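第三章　卧室的经济学：睡眠何以成为一件家务

本章要点

3.1 从“有地方躺”到“有房间睡”
3.2 床品的三种寿命
3.3 洗涤频率与自我申报
3.4 收纳：被推迟的决定
3.5 案例：布伦多姆（Brøndum）公寓的床单之争

学完本章，读者应当能够说明私人卧室在住宅史上的出现过程，区分床品的物理寿命、卫生寿命与心理寿命，并对任何一份自称“每周换洗”的问卷保持适度的怀疑。

引言

大多数家政学教材把卧室排在厨房后面，有些还排在阳台后面。理由不难理解。厨房会着火，会漏水，会在客人来访前一小时堵住下水道；卧室只要把门关上，就算整理完毕了。编者念书时用的那本旧教材，讲卧室只用了八页，其中三页在讲窗帘。本书给它单独一章，审稿人之一在页边批了四个字：“有必要吗？”我们把这四个字留作本章的第一道思考题，也请审稿人本人作答。

人在床上度过的时间，比在餐桌旁、书桌前和灶台边都长，可是问起一家人对床的了解，得到的答案往往停留在购买当天。床垫是什么材料，记不清了。被芯多重，标签剪了。床单有几套，“够用”。“够用”在家政学里是一个很有研究价值的词，它通常表示两套：一套在床上，另一套不知去向。

3.1 从“有地方躺”到“有房间睡”

专供睡觉的房间是相当晚近的发明。在很长的时期里，许多地方的普通人家并没有“卧室”这个概念，有的只是天黑以后可以躺下的地方。白天吃饭、做活、待客的屋子，晚上铺开被褥就是寝处；天一亮，被褥卷起来，屋子又恢复了公务。这种安排有一个今天的住户不大会欣赏的优点：被褥每天都得收。不收就没有地方吃早饭，纪律由早饭维持，效果比任何家规都好。

北方的炕是另一种思路。炕不收，收的是炕上的铺盖，叠好码在炕柜或炕梢，白天炕面照样坐人、摆桌、做针线。铺盖叠得齐不齐，进门的客人一眼便知，于是叠被子这件事兼有了门面的功能。后来的住宅把床搬进单独的房间，客人看不见了，叠被子的动力随之下降，下降的幅度至今没有可靠的统计，因为没有哪家愿意提供数据。

西式床架与独立卧室随着新式住宅一同普及之后，睡眠的场所固定下来，家务的内容也跟着变化。过去的主要劳动是搬运，早晚各一次；现在的主要劳动是维护，理论上每周一次。劳动的总量未必减少，不过从“不做不行”变成了“晚点做也行”。本书在其他各章还会反复遇到这个转变，熨衣服、擦窗户、清理冰箱深处的玻璃瓶，无一例外。

3.2 床品的三种寿命

讨论床品时，先要分清三种寿命。

物理寿命指织物在正常使用和洗涤条件下能维持功能的时间。棉质床单先从人躺得最多的位置变薄，对着窗户举起来，透光的地方大致就是主人的轮廓。床笠多一个薄弱环节：四角的松紧带。松紧带失去弹性之后，床笠在夜间会从某一角悄悄脱开，一般是离睡者最远、最难够到的那一角。

卫生寿命指两次洗涤之间可以接受的间隔。它取决于季节、体质、是否开空调、是否允许猫上床，以及对最后一项的回答是否诚实。

心理寿命指主人对某件床品由喜欢到厌倦、再到舍不得扔的全过程。心理寿命往往最长。许多家庭的柜顶都有一套结婚时收到的大红缎面被罩，物理上完好，卫生上无可指摘，三十年里使用过一次，那一次还因为太滑，半夜改盖了毛毯。

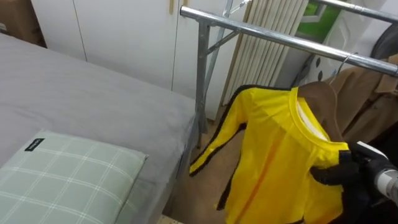
布伦多姆，七月

图克洛·斯瓦内普尔……更正：本节的合作者中文姓名统一译作图梅洛·斯瓦内普尔（Tumelo Swanepoel），上一版教材的译法有误，他本人已经第二次来信指出，信写得很客气，第三封恐怕就不一定了。

斯瓦内普尔在布伦多姆写下的这份田野札记，是本章案例的主要依据。他租住在一栋合用洗衣房的公寓楼里，原本打算研究邻里之间的食物交换，住了一个星期，发现邻居们并不交换食物，他们交换的是关于洗衣房的抱怨。研究题目因此作了调整。

札记的第一条记录这样写道：“灰色和格子是可以安心讨论的颜色与花纹，白色则会引起争执。”住户普遍承认，床品颜色的选择与审美关系有限，与洗衣房的关系更大。纯白的床单必须单独洗，单独洗就要单独占一台机器，占一台机器就会有人在门上贴条子。灰色可以同牛仔裤之外的几乎一切衣物共处。浅色格子枕套的处境介于两者之间，它的好处是花纹本身分散注意力，枕套有没有熨过，旁人不容易下结论。

枕套与床单是否应当成套，是札记里篇幅最长的一条，受访者意见分裂。主张成套的人认为，不成套的床看上去像拼凑的。反对者指出，它就是拼凑的。枕套脏得比床单快，换得比床单勤，只要认真遵守卫生建议，任何一套床品用不了多久都会自行拆散。按照这种看法，一张花色不配的床恰恰可以当作勤换枕套的证据。斯瓦内普尔认为这个论证很有力，同时注意到，提出它的人在谈话期间始终站在自家卧室门口，没有让他进去。

3.3 洗涤频率与自我申报

凡是研究家务的人都会遇到申报误差。直接询问“您多久换一次床单”，得到的是受访者认为体面的数字；询问“您的邻居多久换一次”，得到的数字要长得多。两者之间的差距，可以粗略地看作道德压力的大小。

合作者廷库察·帕讷（Tincuța Pană）在潘布里奇（Pambridge）作过一次小规模对照。她请三十五户人家填写问卷，同时请他们保留洗衣日志。问卷全部收回，字迹工整。日志收回十三份，其中七份的全部条目显然是用同一支笔、在同一个下午写成的。帕讷在报告里没有批评这些住户，她只附上了墨水颜色的说明。

这一结果给初学者的教训是，研究方法的选择应当先于研究结论的选择。比较可靠的做法有两种。一是观察晾晒，但烘干机的普及使这条路越走越窄。二是询问洗衣液的购买间隔，再倒推用量，这种方法的麻烦在于，人们倒洗衣液时很少看刻度，瓶盖上那几道线的作用与食谱里“少许”二字相仿。

至于究竟应当多久换洗一次，各类家务手册的建议并不一致，夏季短些，冬季长些，生病以后立即换洗，这几点大体没有分歧。本书不另立标准，只提醒读者注意一个常见现象：人在读到建议间隔时，会立刻回忆上一次换洗的日期，然后对这个日期作有利于自己的修正。请在继续阅读之前完成这一步。

3.4 收纳：被推迟的决定

衣柜在卧室里的地位与床相当，脾气却相反。床把问题摊开，衣柜把问题关上。柜门越平整，里面的情况越难以推断，整面到顶的柜门尤其如此。家具商努姆（Numow）的销售手册把这类产品称作“安静的立面”，用词准确，安静的确实是立面。

纸箱是衣柜的延伸，也是它的失败记录。搬家后没有拆封的箱子，头一个月叫“还没来得及”，半年后叫“里面都是不常用的”，再往后就有了家具的身份，可以放台灯。判断一只纸箱是否已经完成这种转变，有一个简便的办法：请主人在不开箱的情况下说出里面的三样东西。多数人能说出一样，语气像在提问。

换季床品的收纳值得单独交代。收起之前必须洗净并彻底干透，残留的潮气在密闭空间里会发霉，没洗掉的汗渍存放久了会泛黄。真空压缩袋适合化纤被，羽绒被和蚕丝被长期压缩会损失蓬松度。樟脑丸不要与合成的防蛀片混用，也不要直接接触织物。袋子外面应写明内容和尺寸，字要写大。写“被子”等于没写。

3.5 案例导读

下一节将完整叙述布伦多姆公寓的床单之争。事情的起因是一条浅色床单在洗衣房里变成了淡粉色，而当天登记使用机器的住户中，没有一人承认拥有红色的袜子。物业随后张贴的使用守则由布里农（Brirnon）印务承印，前后改了三稿，最后一稿比第一稿长得多，禁止事项中包括“在讨论中出示袜子”。守则最多可容八户同时签署，于是谁先签、谁后签又成了新的议题。

阅读案例时请留意三个问题：公用设备的成本由谁承担，颜色如何成为一种社会信号，以及一张贴在门上的条子要经过多久才会有人在上面改错别字。

课前练习

一、列出你目前使用的全部床品，分别估计三种寿命。心理寿命一栏不得填写“随缘”。

二、访问一位年长的亲属，了解其幼年时的睡眠安排：与谁同住，铺盖由谁收拾，何时第一次拥有自己的房间。访谈中如被反问“你的床叠了没有”，请如实记录你的回答。

三、找出家中存放最久而未打开的一只箱子，写下你认为里面有什么，然后打开。两份清单一并上交，第一份不得在开箱之后修改。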